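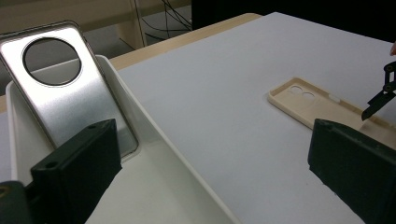
Bleddyn Bowen asks whether return rates for small accessories fall once sellers charge for the postage. They do at Velis, but sales fall too.

We use cookies to improve this site. Accept | Settings

2/ February: 1,779 parcels came back through the Lostport depot. Of those, 1,275 gave "wrong size or model" as the reason.

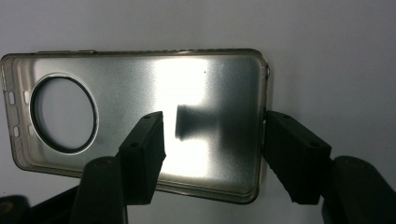
3/ Most of these are fixable at the listing. Sultana put the model number first in its titles and had 200 fewer returns than in the month before.

Search posts Search

4/ The reason code matters. Brekov has 16 of them – too many, and buyers pick whichever comes first.
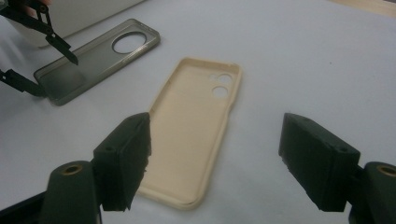

Beige silicone case, open side up.

5/ Next: what a return costs to process when the item sells for less than the postage.

Comments (2)

Prasanna Biswas
Does the February figure include refused deliveries?

tapeandlabel
Our first code is "changed mind". Explains a lot.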